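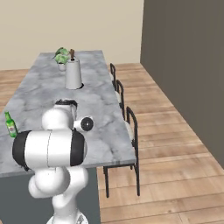 # How Long Should Coffee Sit? A Report on Cold Brew Steeping Times

When I signed up for the food science elective I was fairly sure I'd end up writing about bread, as everyone in my family bakes and I had a whole shelf of advice to draw on. Then came a warm stretch in May when all I wanted to drink was cold coffee, and the pitcher I made at home tasted different every single time. Some batches were sweet and soft, others were bitter enough to make me pull a face. I wanted to know why, and that turned into this project.

## Background

Cold brew is ground coffee left in cool water for many hours and then strained. Hot water pulls flavor out of the grounds quickly, while cool water takes its time and seems to leave more of the sharp taste behind. The recipes I read agreed on very little. One website wanted an overnight soak, another wanted a full day, and the little booklet that came with my Zolo pitcher only said to steep "until ready" (I read that line several times hoping it would say more!).

## What I used

I kept the shopping simple and bought everything in one trip so that the beans would all come from the same roast. They were a medium roast called Tastitz, which I ground coarse on my aunt's old Noltetti hand grinder. My wrist was sore by the end of that afternoon, but the grind came out nice and even.

Each batch had 400 grams of cold tap water. I used the same scoop of coffee every time, leveled with the back of a knife, and put the jar on the same shelf of the refrigerator, well away from the leftovers.

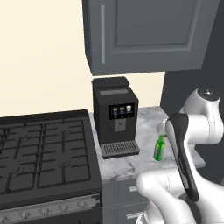 Why steep in the refrigerator instead of leaving the jar out on the counter?

Our kitchen gets much warmer in the afternoon than it is at night, and I didn't want the weather changing my results. The refrigerator is slower, but it stays close to the same temperature all day.

## Steeping and tasting

The short batch steeped for 10 hours and the long batch for twice that. I strained both through paper filters from the Sundqvist store near campus, poured 210 grams of each into plain glasses, and asked my housemates to taste them without knowing which was which. They wrote their notes on index cards before anyone was allowed to talk – a rule I had to repeat more than once.

## Results

The short batch was lighter and a little like tea. "Pleasant but shy" was my favorite comment. The long batch had more body and a chocolate taste that nearly everybody mentioned, along with a dry, woody finish that the milk drinkers didn't mind and the black coffee drinkers did.

I had expected the long batch to win easily, and it didn't. The cards were split, and the split followed how people usually take their coffee.

## What I would change

I only made 2 batches, and I'd love to try one in between. I'd also weigh the coffee next time, because a level scoop is only as good as the person leveling it. For now I've settled on the longer soak with a generous splash of milk, and there is a jar of it in the refrigerator as I type this up.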